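Household storage > Medicine cupboards and first aid
Topic: Foreign language medicine boxes – keep or decant?

gwionp56
Posted 2019-10-13
We are clearing out the bathroom cabinet and moving everything into a Bratalen drawer unit in the hall. The drawers are shallow and most of the English stuff lies flat with no trouble. The problem is my wife's Chinese medicines, which come in tall boxes that have to go in on their side. I wanted to bin the boxes, keep the contents in a tub and write the name on the lid. She says no. Who is right?

Griketent
She is. The box is the label.

leo_galli
I'd decant. I did our whole cupboard in May and got it down from two shelves to one. You only need the name and the expiry date. Everything else is on the leaflet.

mounir_ek
Disagree with Leo. Leaflets are the first thing to go missing. With the Chinese boxes a good deal is printed on the outside panel, in the same sort of layout each time, with headings in black square brackets. Once you know a few headings you can find your way round even if you can't read the rest. 【成份】 is ingredients, 【用法用量】 is how to take it and how much, 【禁忌】 is when not to take it, 【贮藏】 is storage.
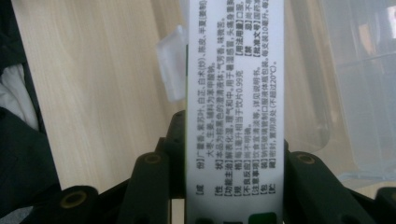 The storage line is the one I would look at before choosing a drawer. This one says sealed, in a cool place, not above 20°C. A hall drawer over a radiator pipe will be warmer than that for half the year. It's an oral liquid in 10 ml glass bottles too, so I would not have them rolling about in a tub.

gwionp56
There is a pipe under that wall, as it happens. I hadn't thought about it. What is that one for?

mounir_ek
It's for what the panel calls a summer-heat and damp cold, with a headache and a heavy feeling in the body. Patchouli, perilla leaf, dried tangerine peel, ginger and so on. My mother-in-law swears by it. I have no opinion.

leo_galli
Fair point about glass. I still think you could cut the panel off the box and put it in the tub with the bottles. That saves the space and keeps the writing.

Guoqing M
You could, but check where the batch number and expiry are before you cut. They are often on an end flap and people throw that bit away. Also, 【不良反应】 is side effects, and on that box it says 尚不明确, meaning not yet clear. The entry for when not to take it says the same. Please don't read that as "none". If anyone in the house takes other tablets, ask a pharmacist first and take the box along with you. Another reason to keep it whole.

Griketent
As I said.

leo_galli
Most of us haven't got room for 500 boxes, that's all I'm saying.

gwionp56
It's 8 boxes, I've just been to look. Two of them are out of date, so those are going back to the chemist.

peiyu_fan
We stand ours upright in an old shoebox on the pantry floor, the coolest spot in the house. I put a strip of masking tape across the top of each box with the English name and what it's for, so my husband can find things without ringing me at work. The lid stays on and it goes behind a door with a catch, as we have a toddler.

gwionp56
Tape on the top is a good idea – I can do that tonight. The pantry has a north wall and there's a high shelf free above the flour. I'll put a thermometer up there for a week before I move anything. The plasters and bandages can have the hall drawer.

leo_galli
Let us know what the thermometer says. Mine was 23 in the cupboard over the kettle, so I may have to move a few things myself.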